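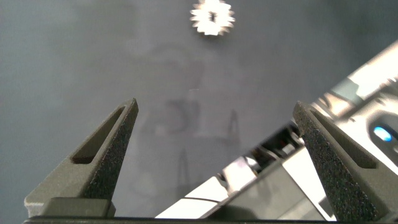
Áine Scanlon put it to me this way over lunch: if the arm is going to do the picking, then somebody had better decide what the rest of us are for. Fair enough, and I figured I'd start the report with that because it's the question I've been chewing on ever since your last visit.

So, progress up to 4 May 2019. The cell at Merow is in and running during the day shift, with a person always at the bench. The arm picks up small gears and hands them on to the inspection station. We call the whole setup Curer (long story, it was the name of the shared folder and it stuck). Since the last report it has put in 261 hours, and 145 of those were on real customer orders, the rest being setup, practice and me fiddling with the settings. I'd hoped for a better split, but the practice hours were worth having.

The biggest change on the floor is to people's hands. Gear sorting used to be a full-shift job, and folks would go home with sore thumbs and oil in places oil shouldn't be. Now the sorters rotate, and nobody does more than two hours of hand picking in a row. I asked for that to be put in writing with the shift leads, and it has been! The time we got back goes mostly into inspection, and people seem to like it, though it's a different kind of tired. Looking hard at teeth all afternoon wears you out too, and we've had a couple of requests for better stools and a magnifier that doesn't wobble. I've put both on the wish list at the end.

What still gives us trouble is parts that sit on top of each other. A small spur gear by itself is easy. Put it up against a big shiny disc with a pinion lying nearby and things get slow, all that bright metal together. We've tried a dark cloth under the parts and softer light, and I want a few more weeks before I tell you which one helps.

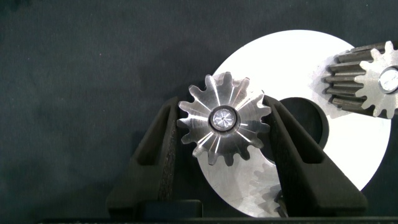 I'd trust it with the small ones and keep the long ones for myself, Mac Mathúna wrote on the feedback sheet, and please can we have the stop button moved to the left. We moved it the next morning. Most of the sheets are like that, short and practical, and I'd much rather get those than a polite nothing.

Training is going well. Four operators can now start the cell, clear a stuck pick and shut it down without calling me. The two from the Witby site come over next, and I've promised them a proper sit-down session because the first group had to learn with me talking over the compressor (sorry, all). Pay grades for trained operators are still open. I know that one isn't yours to settle, but it comes up every single time I run a session and I'd be leaving something out if I skipped it.

On money, we're inside the budget line for the cell and nearly at the limit for training. If you're okay with moving the unspent travel amount over, I can cover the Witby group without asking for anything new.

Wish list: two stools, the magnifier, a spare set of finger pads. Next report in August, and come see it before then if you can, I'll make sure there's an order running.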